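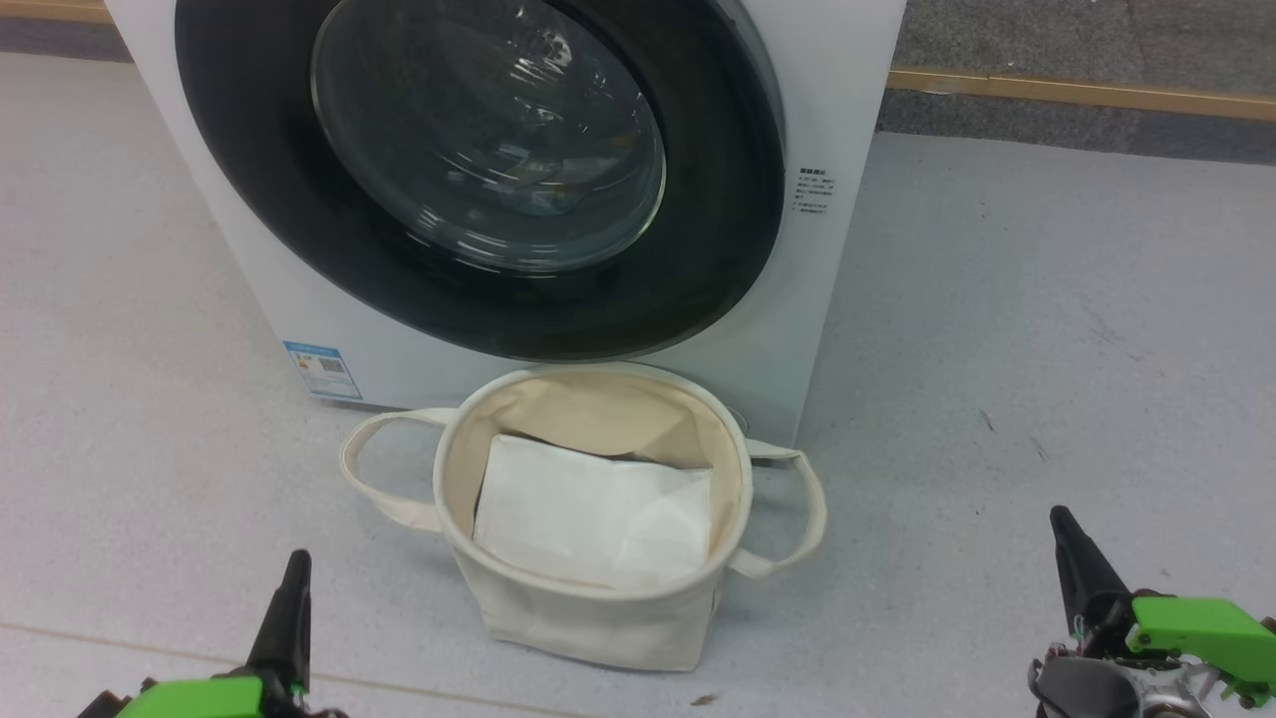
Week 4 — Textile Care and Fiber Basics

Handout to go with the lecture. Not a substitute for the reading. Bring it to lab, we'll write on it.

Where we are

Last week was fiber ID (burn test, feel, the microscope slides). This week: what happens to those fibers once somebody owns the garment and has to keep it clean. Next week dyes. If you missed the burn test see Waraporn Rungrueang in the lab before 2 p.m., she has the leftover swatches.

What cleaning is made of

Old model, still useful. Four things: chemistry (detergent), mechanical action, temperature, time. Turn one down and you have to turn up one of the others. Cold wash = longer cycle or better detergent. Hand wash = gentle action, so soak longer. Water carries all four. Expect this on the midterm.

Mechanical action

— Front loaders: drum turns on a horizontal axis, clothes lift and drop. Less water.
— Top loaders with an agitator: clothes get dragged through a deep bath. More abrasion as a rule.
— Overfilling kills the drop. Clothes just roll around in a lump and the soil goes nowhere.
— Pilling comes from abrasion. Short staple fibers pill worse then long ones. Poly/cotton blends are the worst because the polyester holds the pill on.

Detergent, quick version

Surfactant molecule: one end likes water, one end likes oil. Oil ends crowd around the grease, water ends face out, the whole thing lifts off and floats away. That ball is a micelle. Draw it in the margin.

Builders tie up calcium and magnesium in hard water. Without them you use more detergent for the same result and get gray whites.

Enzymes — protease for blood, egg, grass. Amylase for starch. Lipase for fats. Protease will also go after wool and silk, both protein fibers. Check the label before using an enzyme detergent on either one.

Fiber by fiber

Cotton: stronger wet than dry. Takes heat, takes alkali, takes chlorine bleach if it's white and you rinse it well. Shrinks mostly from relaxation, the tension left over from weaving or knitting lets go in the first few washes.

Linen: like cotton, wrinkles more. Creases pressed hard in the same place will eventually crack.

Wool: scales on the surface. Heat + moisture + movement = scales lock = felting. Not reversible, whatever your aunt did with hair conditioner. Cool water, little movement, dry flat. No chlorine bleach ever, it dissolves the fiber.

Silk: weaker wet. Sweat and sunlight both damage it.

Rayon (viscose): loses a lot of strength wet. Don't wring.

Polyester: holds on to oil, so collars and cuffs stay dingy. Pretreat. High heat sets wrinkles.

Nylon: picks up color from everything else in the load. Wash whites with whites.

Care symbols

Washtub, triangle, square, iron, circle. Dots = heat, more dots hotter. Bars underneath = gentler. X = don't. Hand in the tub = hand wash. Circle is professional cleaning. Learn them, there's a quiz, 20 symbols, 8 minutes.

Lab this week

Shrinkage test. Partners are posted, Booker Obi and Trilok Rajput switch tables please. Each pair gets a knit cotton, a woven cotton and a wool.

1. Mark a square on each swatch, permanent pen, measure both directions.
2. Wash, dry as the card says.
3. Let it rest flat til it's fully cool, then measure again.
4. Percent change = (after minus before) divided by before, times 100. Shrinkage comes out negative. Keep the sign.

Lengthwise and crosswise go in seperate columns. Don't average them.

Reading: Shearer packet, chapter on laundering, skip the section on dry cleaning solvents for now. Lab sheets due at the start of next lecture.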